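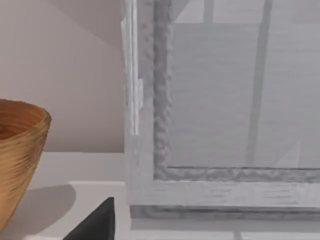 Roksolana P.
Hello all. I want to ask for opinions on the Easter basket blessing that our town group is planning for spring. We are a small Ukrainian circle in Histcombe, and last year 54 people came, most of them neighbors who had never seen it before. My mother says that a real basket must be tall, with a handle and an embroidered cloth. I would like to say on our flyer that any container is fine, also a woven bowl with a wide rim and no cloth at all. For newcomers it is one thing less to buy. Is this too free? In my village near the river people were quite strict – but that was a long time ago.

gallero_bread
Any container is fine. My aunt carried her paska in a cooking pot for years and the priest blessed it the same as the others. More important is what goes inside. Please write this on the flyer, otherwise people bring chocolate eggs only.

Flummont54
I don't agree. If you remove the cloth and the handle, then what do the visitors see? Food in a dish. They can see this at any potluck. The cloth is the part that somebody's grandmother made, and children ask about it.

Roksolana P.
Flummont54, I understand you. But last year two families stayed at the back by the fence with a paper bag, and I felt sorry for them. I don't want that somebody feels ashamed.

Flummont54
Then lend them cloths. I have six which I can give for the morning.

kasia_m
In Polish families here we use very small baskets, and the food is only a taste of each thing: egg, salt, bread, a bit of sausage. My husband's side brings a whole ham. Nobody fights about it until lunch :)

gallero_bread
A whole ham is correct!

oldmill2
Practical question. Is the hall booked, or is it outside again? In March the field was still mud. Also the printer wanted 389 for flyers last time, and I think that was too much for one color.

Roksolana P.
Outside, if it is dry. Mrs. Savchuk will open the hall at 7 in the morning if it rains. For flyers we will make 400 at the library, it is cheaper. Flummont54, yes please for the cloths, and can you iron them? I will write "basket or bowl, cloth if you have one, we can lend."

Flummont54
I always iron them. I still would put "basket" in bigger letters.

kasia_m
Please add horseradish to the food list, last year we had almost none.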